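## Plorkham open day – anyone else go?

**vtomic** wrote:

Went to the open day at Plorkham on October 9, 2022 and thought I'd put down a few notes before I forget. Entry was free, parking was not. The sign on the gate said 500 places and they were all gone by the time I got to the desk.

The big hall was mostly Butex and Caltix stands, palletising and welding cells behind fencing, much the same as in April. I spent most of my time in the side room where Maiara Siqueira's group had arms working on household objects. No fencing, just a rope. The one I watched longest was the bread box bench. The task is to open the lid, put something in or take something out, and close it again. She said they had logged 152 attempts on that box before the open day.

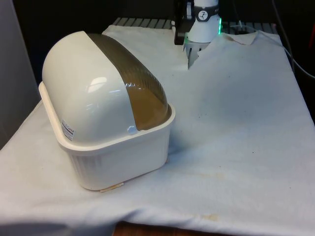 The lid is the hard bit. It's glossy and curved, so there isn't much for narrow fingers to get hold of except the little tab near the rim. I saw 11 goes in all. Most of them opened it. Two slid off the tab and one pushed the whole box back along the cloth, and then they had to stop and reset.

Worth the trip for me. Did anyone get into the afternoon talk?

---

**damasceno_n** wrote:

I was there in the morning. I have to disagree a bit on the side room. It was slow. I stood at the bread box for ages and saw it open once. My lad lost interest and we went back to the welding. If you're inviting the public in, show them something that works every time.

---

**vtomic** wrote:

Fair enough, it was slow. I'd still take that over a palletiser doing the same loop all day. At least you could see where it went wrong, and the people on the bench answered questions.

---

**Wellington F** wrote:

Got into the talk. Cleiton Honorato gave it, on the Shokri software they use for planning the grasps. He put up a slide with 1020 runs across all the objects. The bread box came out near the bottom, below the mugs and above the zip bag. He blamed the shine on the lid more than the shape. Half the questions were about price and he wouldn't give one.

---

**damasceno_n** wrote:

So the shine confuses the cameras? Put a bit of matt tape on it then. That's what we do at work with the chrome parts.

---

**Wellington F** wrote:

Someone asked him that. He said they leave the objects as they come from the shop on purpose. You can't go round taping up people's kitchens.

---

**damasceno_n** wrote:

Suppose so. I'd still tape it for the open day.

---

**kettle_lane** wrote:

Didn't go, but I've got a roll-top bread bin at home and I can't open it one-handed either – it just slides along the worktop. Was the box fixed down at all? That would seem the first thing to sort out.

---

**vtomic** wrote:

No, just standing on the cloth. I asked the same thing. Maiara said they tried clamping it early on, and the arm then got into the habit of pulling much too hard.

@Wellington F did he say if the slides are going up anywhere?

---

**Wellington F** wrote:

On the Plorkham site, under events. They weren't there when I looked last night.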